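Pain started on the stairs. Low down, left side, like a stitch, only she hadn't been running. Lâm put the shopping down on the third step and waited for it to go.

It didn't go.

Kidney, she thought. Then, appendix. Then, no, wrong side, you did a first aid course, think. She got the shopping up one bag at a time and left the milk out and lay on the bathroom floor becuase it was cold and the cold helped.

Her phone said drink water. Her phone also said seek help if you have a fever, and did she? Hand on forehead. Useless, your own hand is always the same temperature as your own head.

She rang the Furnard line.

"You are number ten in the queue."

Fine. Ten. She could do ten. She rolled on her side and pulled her knees up and listened to the pan pipes. Somewhere around number six she crawled out to the hall to find the charger, and that was as far as she got. Sat down by the skirting. Stayed there.
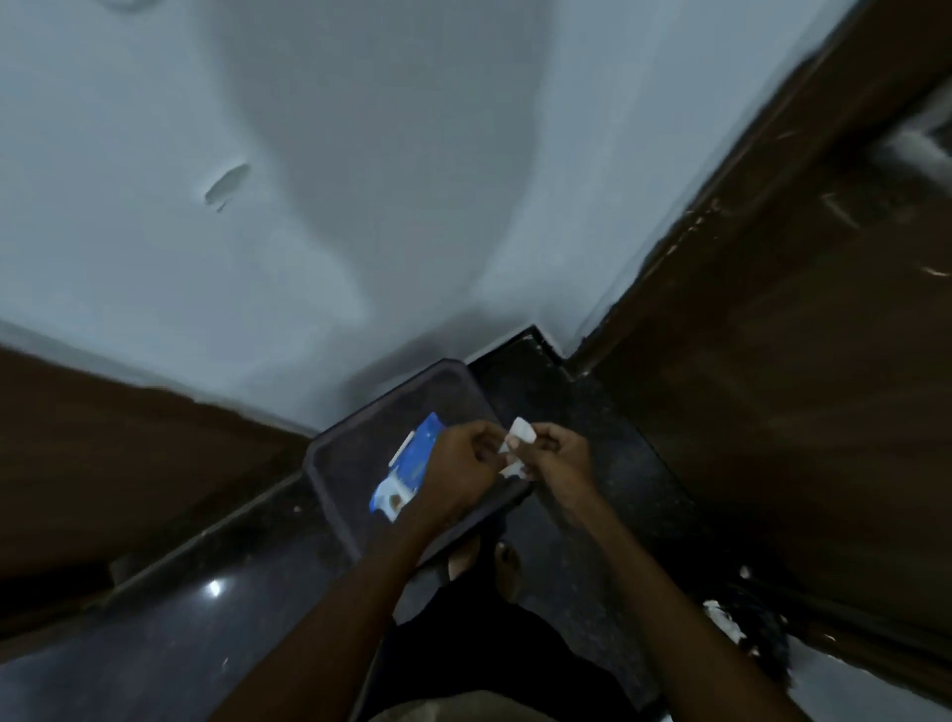 *The corner, from where you stand when you can't sit any more.*

Number four. Number three. Number three for a very long time.

"Furnard Health, can I take your date of birth?"

She gave it. Gave it again. A nice voice, young, a bit of a cold.

"And on a scale of one to ten?"

"Seven," said Lâm. Then it came round again, from the back this time, right down into the groin, and she made a noise she had last made in December when she shut her hand in the car. "Nine. Sorry. Nine."

"Don't apologise. Any blood when you go to the toilet?"

"I haven't looked."

"Could you look?"

So she went and looked, phone under her chin. Pink. Not red, pink, like the water after you've rinsed beetroot. She told the voice pink.

"Right," said the voice, and typed for ages. "Is there anyone with you?"

There was Mrs Hoàng downstairs, who had a key and a Tullari with a broken back seat and opinions. Lâm didn't want the opinions. She wanted the car.

"There's someone," she said.

"Ask them to bring you in. Andidier Road, the side entrance. Bring whatever you take, in the boxes."

Whatever she took. Paracetamol, 3,000 milligrams since breakfast, she'd added it up on the back of an envelope. Vitamin C, the fizzy ones, two a day, sometimes three when she felt a cold coming. Iron, 200, when she remembered it. All of it into a carrier bag. Keys. Slippers, no, shoes. One shoe. Other shoe under the bed, of course it was.

She thumped on the floor with the heel of the shoe she did have.

Then waiting. Funny how the waves went. You'd get a gap, and in the gap you felt a complete fraud, you thought about the milk. Then it had you by the back again and there wasn't any milk in the world.

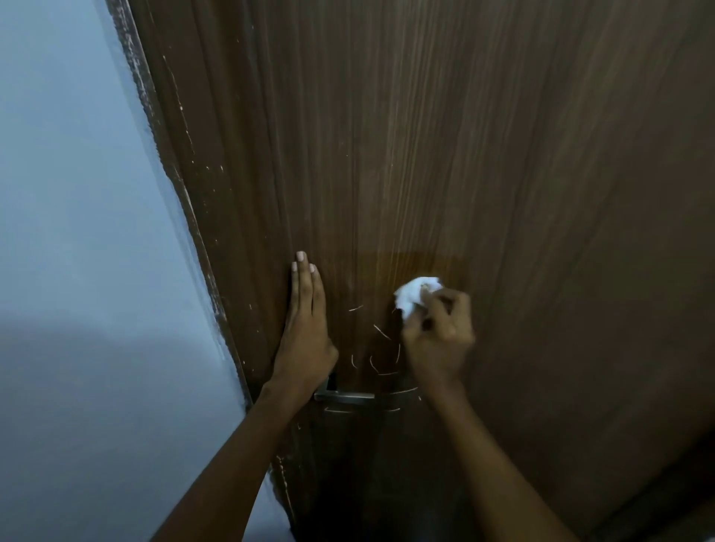 Feet on the stairs. Slow ones. The key going in upside down, coming out, going in again.

"You're grey," said Mrs Hoàng.

"It's a kidney stone. I think its a stone."

"My husband had those. You don't drink enough. I said to him, you don't drink enough, and I've seen you, it's all coffee." But she had the bag already and she had Lâm under the arm, a surprisingly hard grip. "Can you do stairs?"

"If I go backwards."

"Then go backwards."

They went backwards. Stopped once at the turn, Lâm with her forehead on the banister, breathing through her mouth, Mrs Hoàng rubbing the wrong bit of her back, too high, and talking the whole time about her husband's stone, how he'd kept it in a jam jar, how small it was, you wouldn't believe how small.

"How small?" said Lâm.

"Grain of rice. Less. Mind the step."

The car wouldn't start first go. It did the second.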